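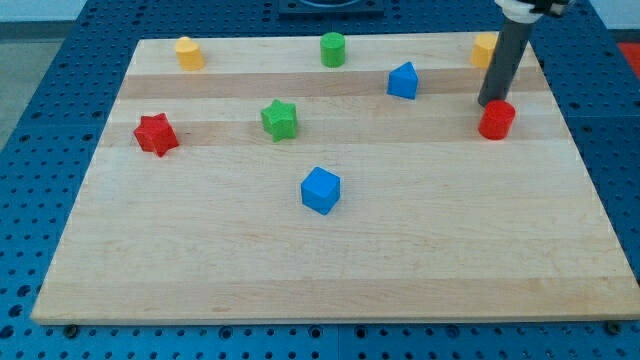
Submitted by: Group 4, Zieliński Hall | Final report, Community Research Methods | Thu 15 May

What a Toy Library Lends Out, and What It Gets Back

Background

Our group wanted to study traffic. So did every other group, and we drew the short straw, so we studied the toy library in Plallelach. It works like a book library except that the items have wheels. Families pay a small yearly fee, take toys home for three weeks, and return them in what the membership form calls "the condition in which they were received." We have feelings about that form and will get to them.

The question we started with was whether families borrow the toys the library thinks they borrow. The library buys mostly puzzles and what the catalog calls "quiet play." We had visited once and heard no quiet play.

Data

The library keeps its loans in a program called Bekosix, which was built for tool rental. A dollhouse is therefore listed with a field for engine hours. We exported all 2,348 loans on record and spent most of April making them usable. The same wooden train set had been entered as "train," "trian," "Train Set (wood)," and "choo choo." The person who typed the last one was probably having a better day than we were.

After dropping test entries and loans with no item name, we had roughly 2,000 left. We sorted them into types: puzzles, building toys, pretend play, ride-on toys, games, and a group for everything else. Two of us sorted the list separately and then compared. We disagreed most over the toy cash register, which one of us had filed under games and the other under pretend play. It is now pretend play. The discussion took longer than the coding of all the puzzles.

We also handed out a short paper survey at the Atilham branch, asking parents how they choose toys and whether they had ever returned something incomplete.

Findings

Building toys went out more than any other type, and ride-on toys were close behind for their small share of the shelves. Puzzles filled the most shelf space and came in well below both. The library has one toy garbage truck, and it has hardly been in the building since it was bought. We asked to see it and were offered a place on the waiting list.

Late returns did not follow the pattern we predicted. We expected popular toys to come back late. What mostly came back late was large toys, and the survey comments suggest why: people have to find a day when the car is free. One parent wrote that the play kitchen "lives with us now, spiritually."

On missing pieces, the survey was less useful. Almost everyone who answered said they had always returned everything. The box of incomplete puzzles behind the desk at Atilham says otherwise. We should have expected this from a survey handed out in front of the desk.

Problems with the study

Bekosix records only the date a toy goes out and the date it comes back. A toy that sat untouched in a hallway for three weeks looks the same as one that was loved half to death. We also have no record of what families wanted and could not get, apart from the garbage truck list, which is kept on a sticky note.

The paper survey had 2 questions that were really the same question. We noticed this after printing.

What we suggested

The library should buy a second garbage truck. It should also add a short pickup service for large toys, or at least a longer loan period for them, and start writing holds down somewhere that sticks better. On the form, we suggested replacing "the condition in which they were received" with a simple piece count taped inside each lid. The library liked the last idea and asked if we would do the counting. We have started on the puzzles.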